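3 数据采集与示教流程

2024年10月31日
Kaufmann 课题组

3.1 采集方式的选择

家居整理任务的示教数据通常由两条途径获得:一是操作者通过主从式遥操作系统直接驱动机器人本体,二是操作者手持与机器人末端同构的夹爪,在真实环境中以自身手臂完成任务。前者记录的关节角与末端位姿可直接用于训练,不存在构型差异,但操作者缺乏力觉反馈,对柔性物体的操作速度明显低于徒手水平,且本体须随任务搬运至各个住宅。后者设备轻便,操作者可感受到接触力,代价是须另行恢复末端轨迹,并处理人臂与机械臂在可达空间上的差别。

我们在前期工作中使用过遥操作系统 Tretix,对刚性物体的抓放任务效果尚可。转到靠垫、毯子、床品等软质物体后,失败主要集中在两个环节:夹爪接近织物时深度判断不准,指尖在表面滑过而未能夹住;夹住之后提拉方向与织物受力方向不一致,导致物体翻转或脱落。操作者往往需要反复尝试,由此得到的轨迹含有大量停顿与回退,对行为克隆类方法不利。因此本文以手持夹爪作为主要采集手段,遥操作数据仅用于部署前的少量微调与对照实验。

手持夹爪方案亦有其局限。操作者在沙发、床等大件家具前会自然地前倾躯干,使手部到达固定基座机械臂难以到达的位置。若不加约束,采集到的轨迹中会有相当一部分在逆运动学求解时无解或接近奇异位形。我们没有在采集时对操作者施加硬性的空间限制,仅要求其在一段示教内不移动双脚,轨迹的可行性在后处理阶段统一检查。预实验中曾尝试在地面粘贴标线并限定手部高度,操作者的注意力随之转移到标线上,动作变得生硬,该做法未被采用。

3.2 硬件组成

采集系统命名为 Hadel,由左右两个手持夹爪、一台头戴相机和一个腰部记录单元组成。夹爪为平行开合结构,开度由操作者手指驱动,并由内部编码器测量。指尖几何与部署平台的末端执行器保持一致,指面覆有同种硅胶垫。两夹爪经线缆与记录单元相连,供电和时间同步共用该线缆。无线方案在早期样机中测试过,在多台路由器并存的公寓环境下丢包较多,故改为有线。

每个夹爪顶部固定一个标记立方体,各可见面印有编号互不重复的黑白方形标记。立方体相对于指尖中点的变换在出厂前经手眼标定得到,此后每次更换指尖垫时重新标定。与单平面标记板相比,立方体在手腕大幅翻转时仍能保证至少一个面朝向头戴相机,减少了轨迹断点。其缺点是体积较大,在狭窄的柜体内部容易与隔板相碰,因此本文的任务集不包含柜内操作。

头戴相机采样频率为 30 Hz,安装角度略向下倾,使双手工作区处于画面中部。相机内参在每个采集日开始时检查一次,重投影误差超出阈值则重新标定。相机固定于头带而非胸前,是出于视野跟随注视方向的考虑:操作者在抓取前通常会先转头看向目标,胸前相机无法反映这一动作。

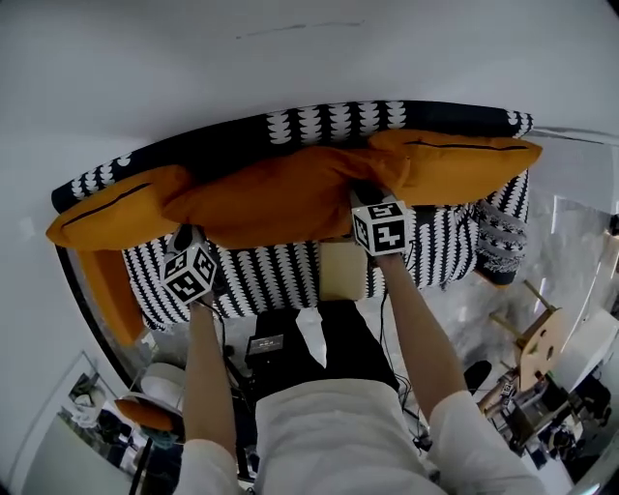
图3 沙发整理任务的双臂示教,头戴相机视角。

沙发整理是任务集中双臂协调要求最高的一类,也是本文分析的重点。任务的目标是将散乱的靠垫恢复为沿靠背直立排列的状态,覆盖物不在整理之列。该任务的困难在于靠垫的初始形态变化很大,同一靠垫可能平整,也可能折叠、扭转或部分悬垂,抓取点无法由刚体位姿直接推出。图3中,右侧夹爪夹住中间那只起皱的橙色靠垫的边缘,左侧夹爪则压在其下方的坐垫上,两臂承担的功能并不对称。我们将这类配合称为“夹持—抵压”模式,以区别于两爪同时夹持物体两端的“对夹”模式。在策略学习中,两种模式对夹爪开度的要求不同:对夹时两路开度信号高度相关,夹持—抵压时抵压一侧的开度对任务结果影响很小,若以相同权重计入损失,会使模型把容量消耗在无关变化上。第4节给出了相应的损失加权方式。

软质物体的外观也给标注带来困难。同色靠垫彼此邻接或重叠时,基于颜色的分割难以区分个体,而拉链、包边等局部特征在靠垫翻转后会消失。我们没有对靠垫做逐实例的跟踪标注,仅在每段示教的首帧和末帧标注各靠垫的轮廓,中间过程由夹爪开合事件切分。

3.3 采集规程

一段示教自操作者双手静止、夹爪张开开始,至双手再次静止、夹爪张开结束。操作者在两次静止之间连续完成一个子任务,不说话,不整理线缆。子任务以单个靠垫为单位,每段只处理一个靠垫,避免长序列中早期误差对后续状态的累积影响。若操作中靠垫落地,该段照常录完并标为失败,不作剪辑。失败段不参与行为克隆训练,但用于训练状态判别器。

环境布置遵循“少干预”原则。家具保持原位,地面上不妨碍站立的物品不作清理。这样做增加了背景的多样性,也带来一定的标记误检。误检主要由印有高对比度图案的织物和包装引起,以及视野内其他未使用的标记物。由于各立方体的编号固定,不在当前设备编号表内的检测结果在解码后即被丢弃,编号表内的误检则由连续性检验剔除:若相邻两帧间的末端位移超过人手可达速度的上限,该帧位姿置为无效。

每位操作者在正式采集前接受一次训练,内容包括握持姿势、夹爪开合的力度以及静止起止动作。训练数据不计入数据集。我们观察到,初次使用者倾向于用夹爪侧面推挤靠垫,而非夹住边缘后提拉。侧推在人手上有效,迁移至机械臂后因腕部刚度较高,容易将靠垫推离靠背。规程因此建议优先夹取靠垫的边或角,侧推仅在提拉完成后用于微调。

3.4 轨迹恢复

末端位姿由标记角点的 PnP 解得到,并与夹爪内置惯性单元的读数在因子图中联合优化。头戴相机自身随操作者头部运动,其位姿由视觉惯性里程计给出。所有轨迹最终表示在示教首帧的相机坐标系下,不依赖住宅内的全局地图。坐标系的这一选择使不同住宅的数据可以直接合并,部署时仅需将机器人头部相机置于相近的高度和俯角。

当一只手臂位于另一只手臂与相机之间时,标记可能被完全遮挡。短时遮挡由惯性积分补足,持续超过 4 帧的遮挡区间单独标记。对于这些区间,我们先以前后有效位姿作样条插值,再与惯性积分结果比较,两者差异大于阈值的片段从训练集中移除。沙发任务中的遮挡多发生于双手交叉整理靠背中部时,单侧操作时较少出现。

恢复后的轨迹须通过可行性检查。检查在部署平台 Brulia 的双臂模型上进行,依次验证关节限位、自碰撞和关节速度。对不满足速度约束的轨迹作时间拉伸,拉伸系数上限为 3,超过上限者弃用。对不满足限位的轨迹,在允许范围内平移虚拟基座后重新求解,仍无解者弃用。虚拟基座的平移量作为元数据保留,部署时可据此估计机器人相对于沙发的合适站位。

3.5 训练样本的构造

通过检查的轨迹以滑动窗口切分为训练样本。观测包括头戴相机图像、两夹爪的开度以及左右末端间的相对位姿,动作为未来一段时间内两末端的相对位移和目标开度。绝对位姿不作为输入,以免策略记忆特定住宅中沙发的位置。引入双手相对位姿是针对夹持—抵压模式的设计:抵压侧的位置在人的示教中往往随夹持侧调整,缺少这一输入时,策略会出现两臂各自收敛、互不配合的现象。

训练批大小为 128,图像增强包括随机裁剪、亮度扰动和小幅旋转。颜色扰动的幅度受到限制,过强的色相变化会使靠垫与沙发面料的边界变得模糊,预实验中抓取点预测因此偏向坐垫接缝处。人手与衣袖在示教图像中持续可见,而部署图像中相应区域为机械臂,这一外观差异通过对手臂区域作掩膜处理来消除,训练与部署使用同样形状的掩膜,掩膜边界由末端位姿与预设的臂部包络投影得到。夹爪指尖及其邻近的织物不在掩膜之内,以保留接触状态的视觉线索。

掩膜会遮去手臂下方的部分沙发表面。对于位于坐垫前缘的物体,信息损失较为明显;对于靠背附近的靠垫,由于手臂自图像下方伸入,目标区域大多位于掩膜之外。遥操作数据与手持数据在混合训练时采用相同的预处理,两类样本以来源标识区分,来源标识在推理时固定为遥操作。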